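Towels: thirds or halves? (spare room storage)

kontogiannis_k
3 September 2023
OK, settle this for me. We have people coming to stay in November and I'm trying to get the spare room into shape before then. My bath towels never fit the shelf. I fold in half, half again, then once more, and they come out fat on one side and flop over. My sister folds in thirds lengthwise and swears by it. Shelf is narrow and I have 3 of the big ones per guest. Who's right?

trindanine
Thirds! Always thirds. You get the fold on the outside and no raggedy edges showing.

Leonie Wallner
Thirds works if your towels are thin. Mine are 370 a set (don't ask, wedding present) and they're so thick that thirds just springs back open. I do halves and then roll.
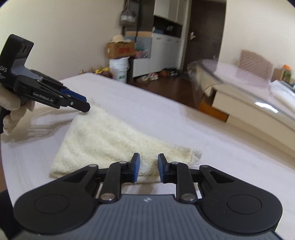 clullutix254
My rule is that the folding happens on a bed, never on your lap or over your arm. You need a big flat surface or the corners drift and you end up with a wedge. I lay everything out on a plain white sheet like the one there, where a cream towel still shows up fine and I can see if the edges line up. Terry is the worst for this, all those loops grab each other, so smooth it with your palm before every fold. Do that and halves or thirds will both sit flat.

trindanine
Sorry but no, rolling takes up way more room on a narrow shelf. Leonie must have a closet the size of my kitchen lol

Leonie Wallner
I have a basket, thank you very much! They stand up in it.

kontogiannis_k
Tried thirds on the bed just now. Better, but the stack still leans a bit to the left. Might be the shelf.

camirell
Turn every other one around so the thick folds alternate. And check the shelf with a level, mine was off for years.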